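Slide 4 — why we forget names

Right, hands up if you've already lost mine. It's Kalkidan, and I won't be offended! Names are hard because they don't mean anything. If I tell you a man is a baker you see bread, but tell you he's called Baker and you see nothing at all.

Tell the Gasness story (the wedding, calling the groom Martin through the whole toast). Pause for the laugh. Sip of water.

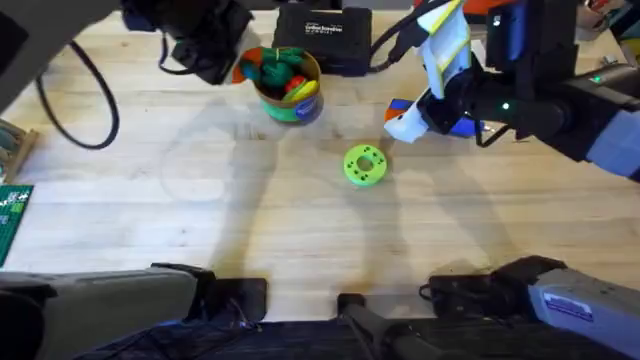
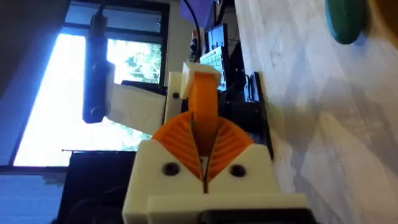 Slide 5 — what helps me

Say it back straight away. Makis Gavalas taught me this on the train to Pelmont and I still do it — out loud, even when it feels daft. Then use it once more before you leave. Get them to try it with a neighbour, 2 mins, then questions.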